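Home | Stories | Islands | Archive | Write to us

Filed under: Short fiction, Boats and crossings

The Last Boat to Halenia

I came to the pier at Pristosby with my suitcase and a paper bag of plums, and the ticket window was closed. A sheet of paper was stuck to the glass. It said that the boat to Halenia now departed from the new terminal, and there was an arrow, but the arrow pointed at the sea.

I had not made this journey for many years. In my memory the boat was always at the end of the pier, white and a little dirty, and a man took the rope from the iron ring and threw it on the deck without looking. Now the ring was there and the boat was not.

A woman was selling coffee from a van. I asked her where the new terminal was.

"Behind the fish market," she said. "You go past the Flunano office and then left. But you must hurry. In August they leave when they are full."

I thanked her and bought a coffee, although I had to hurry, because it seemed impolite to take only the information.

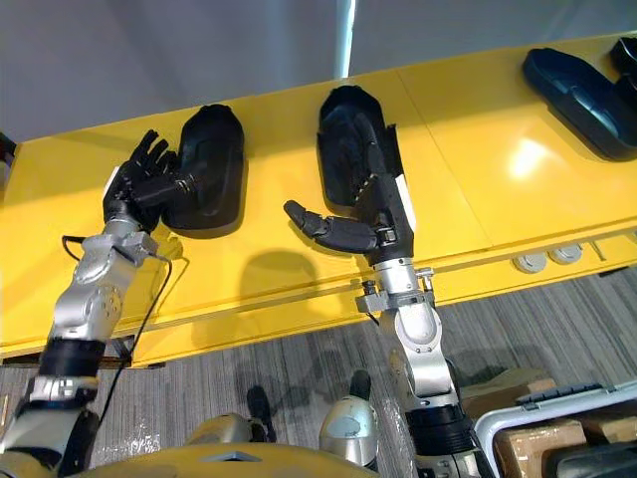 Black holders along a yellow shelf.

The road behind the fish market was longer than it looked. My suitcase had two wheels and one of them did not like stones. I passed the Flunano office, where a girl was washing the window from the inside, and I turned left, and there was another street with laundry and bicycles, and no terminal. I turned back. The girl saw me and knocked on the glass. She made a sign with her sponge: further, then left.

My aunt used to say that an island is a place where you arrive ashamed of something. In my case it was the time I had stayed away. I had written to her that I would come for the plum harvest, and then I had written that I would come for the next one. After five harvests I stopped to write about plums. The ones in my bag were from a supermarket.
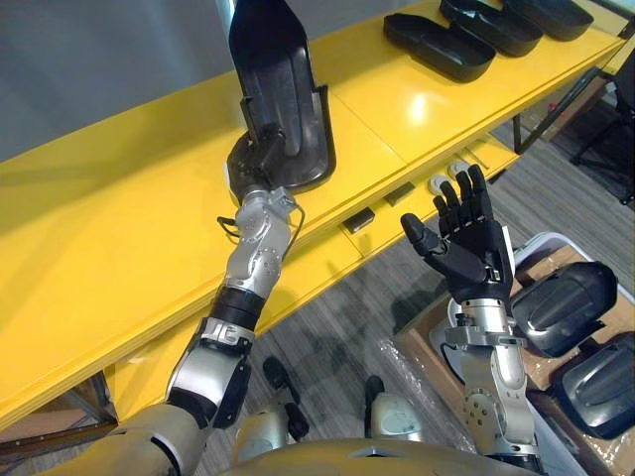
The crossing in my childhood took three hours, and the shop on the old boat was the best part of it. It was a hatch in the wall with a counter, and behind the counter stood a man who sold biscuits, batteries and rubber shoes for the rocks. He had a habit of lifting each thing high before he gave it to you, so that the whole line could see what you had bought. I thought about him again when I saw the black tray held upright in the picture, shaped like a shoe, with its raised rim and its long curved hollow. My aunt bought me such rubber shoes one summer. They were too big, and she filled the toes with newspaper, and I walked on the rocks of Halenia with yesterday's politics under my feet.

The new terminal was a low building with a glass door. Inside, there were seats and a machine for tickets. The machine asked me if I was a resident. I stood before this question for so long that the screen became dark, and I had to touch it and begin again. Then I pressed "visitor" and paid with coins.

"Is it full already?" I asked the man at the gate.

"The Surdu is never full," he said. "Who told you that?"

"The lady with the coffee."

"She tells everybody. It is good for the coffee, they buy it quickly and they go."

He tore my ticket and gave me the smaller half. The Surdu was blue, and newer than I wanted. It had a cabin with curtains, and upstairs a deck with benches.
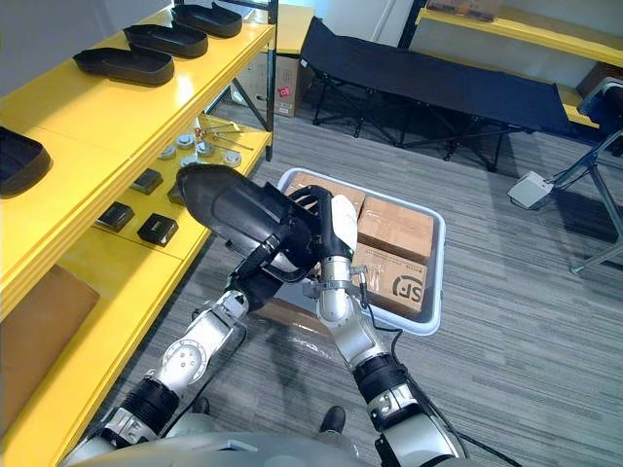
I went upstairs, with the suitcase, one step and then one step. A family was sitting there already, and an old man with a chicken in a basket. The engine started and I felt it in the bench. Slowly the fish market moved away from us, then the pier, where I could see the van and the coffee woman leaning out of it to talk to a person with a large backpack. She was pointing behind the fish market.

I called my aunt when we were past the breakwater. It rang for a long time.

"I am on the boat," I said.

"Which boat?"

"The Surdu."

"That one stops at the north side now," she said. "They changed it. You will have to walk over the hill."

"I have a suitcase."

"Then you will walk slowly," she said. I heard her put a lid on something. "Did you eat?"

I looked in the paper bag. The plums had become soft at the bottom and the paper was wet through. I took one from the top and ate it, and told her yes.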